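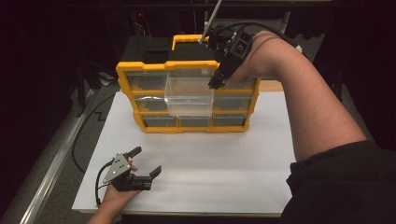 *Fig. 1. Parts organizer, yellow frame, one drawer of the top row pulled out.*

## Week 6: Reading a maker's own history

Read the Zovden company booklet before class, and read it with a pencil. It tells the usual story: a gifted blacksmith's son, a shed, a first tractor, then exports. Some of that may be true. The booklet was printed to sell tractors, and the founder's family paid for it.

**The "first tractor" claim.** The booklet says Zovden built its first machine entirely in-house. The engine supplier, Ustar, lists 126 engines shipped to Zovden in the same period. Glykeria Moschos takes this as proof that the in-house story is false. I think she goes too far. It proves Zovden bought engines. It doesn't say which machines they went into, or whether any sat in a warehouse.

**Production numbers.** Three figures are in circulation for the Model 4:

- 600, from the booklet
- 407, from the highest serial number anyone has recorded
- 400, from a dealer circular

Do not average them! A serial number isn't a count of tractors. Makers skipped blocks, started above one, and reused plates on rebuilt machines. The dealer figure looks like a rounded order, and orders get canceled.

**The Brisix merger.** Described in the booklet as "a joining of equals." Sawsan Issa went through the Rawashdeh dealership letters and found parts being invoiced under the Brisix name months before the deal was announced. Read her pages on this closely, and ask why only one dealer's letters survive.

**For January's discussion**

1. Pick one sentence from the booklet and write down what record would be needed to back it up.
2. Which of the three Model 4 figures would you print in a museum label, and with what wording?
3. Restored tractors often carry replacement plates. What does that do to the serial number list?

One page, typed. Quote page numbers from the booklet.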